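FAQ: The Kustis Readalong

Updated for November. Please read this before emailing, I answer the same 3 questions most nights and I'd rather be reading.

What is this?

A slow group read of the Kustis books, the fantasy series by Loredana Marras. One book at a time, a few chapters a week, chat on the message board. Free. You don't need to be fast or smart about it. 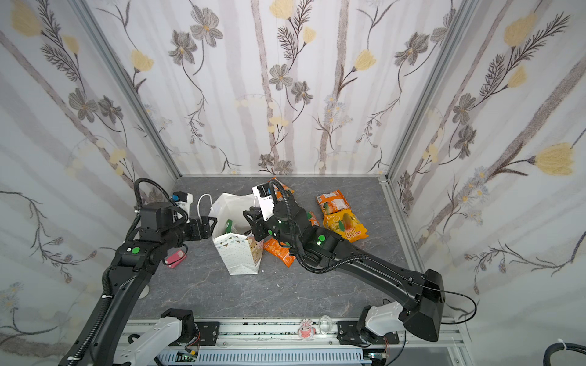
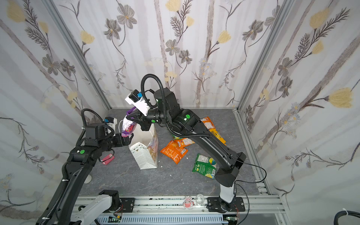 Which book are we on?

Book two, The Salt Road to Pistar. Started at the beginning of the month. If you only just found us, jump in anyway, most of the early threads are still open and people do go back and reply.

Do I have to have read book one?

Yes. Sorry. I know the back cover says it stands alone. It does not. The first chapter gives away who was writing the letters, and half the fun of book one is not knowing who is writing the letters. Go read it, its short, come back.

What order should I read them in?

Order they came out. There's a prequel novella, Talen, and the publisher numbers it zero, which confuses everybody. Don't start there. Read it after book two. It means a lot more once you've met the grandmother.

How many are there?

7 planned, 2 out, plus the novella. No date for book three. Please don't ask the author, she gets asked enough.

How long are the chapters?

All over the place. Book two has 79 of them and some are a page. One is a recipe. The schedule goes by chapter number but I tried to even out the reading, so some weeks look huge on paper and aren't.

I fell behind. Should I quit?

No! Everyone falls behind at the siege. It drags, I love this book and it drags. Skim the supply lists if you have to. Don't skim the bit with the ferryman.

What's the spoiler rule?

Talk freely up to the last chapter in the thread title. Past that, nothing. No hints either. "Oh just you wait" is a hint. "Don't get too attached to him" is definitly a hint, and yes I'm still mad about that one.
Rereaders get their own thread, pinned at the top. Go wild in there.

Is the audiobook OK?

Sure. Same text, nothing cut. Two things to know. The footnotes are read out right where they fall, so some sentences get very long. And the narrator says Kinsella differently from how most of us had it in our heads, so if somebody types it weird on the board, that's why.

Is there a map?

In the hardcover, yes, inside the front. The paperback puts it at the back. Ebook map is tiny and you can't zoom on some readers. Somebody on the board redrew the coast in bigger letters, look in the Maps thread. Warning, it marks the monastery, so wait till you're through part one.

Who is Kinsella again?

The tax collector. Not the tax collector's brother, who is also called Kinsella for two chapters when he's pretending. There's a character list thread, spoiler free, sorted by when people show up. Use it. I do.

Is it OK for teens?

Depends on the teen. Not much blood. There's a long death from illness in the second half of book two and it is rough, I had to put it down for a few days. A couple of fade-to-black scenes. Swearing mostly in made up languages. Content notes for each section go in the first post of that section's thread, hidden behind a click.

Can I say I don't like it?

Of course. Some of the best threads are people complaining. The wedding chapter thread is basically a fight and it's great. Be rude about the book all you like, not about the person who loves it.

Can I post fan art or fic?

Art yes, in its own thread, tag which book. Fic please link out, don't paste the whole thing in. No ending theories dressed up as fic, we can tell.

When is the live chat?

8 pm, the evening we finish each part. Text only, no camera, no mic. Lasts till people wander off. I save the log and post it after so you won't miss anything if you're asleep or at work.

Where do I get a copy?

Wherever you get books. Library first if money's tight, ours had a wait on book two but it moved quick. Don't ask for pirate copies on the board, I just delete it.

Will you do a different series after this?

Maybe. There's a suggestions thread. I'd like something with fewer horses.

How do I join?

Make an account on the board, say hi in the hello thread, tell us where you are in the book so we don't ruin it for you. If the signup email doesn't show up check spam, and if its not there either, write to me and I'll add you by hand. Might take a day or two, longer when we're in the middle of a big section.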